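Ernach Residents' Help Pages
Category: Shared Spaces

Are cut flowers permitted in the communal lounge?

I wish to place tulips in the ground floor lounge at Ernach for a residents' tea on Wednesday. The handbook mentions plants in pots but is silent on cut stems. Is permission required?

2 answers

Answer 1
Permission is not required. Cut flowers may be displayed for up to 7 days, after which the resident who supplied them must remove them. Vases should stand on the side tables and must not block the fire door.

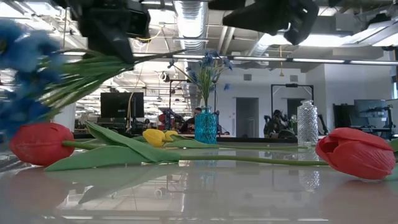
Red and yellow tulips laid out on a white tabletop.

Lilies are excluded under the pet rules. Tulips are also harmful to cats and should be kept out of their reach. Stems go in the garden waste bin.

Answer 2
We had daffodils in there in March and received no complaint. Please check with the office regardless, as the rules may have been revised.

Was this page useful? 2 residents answered yes.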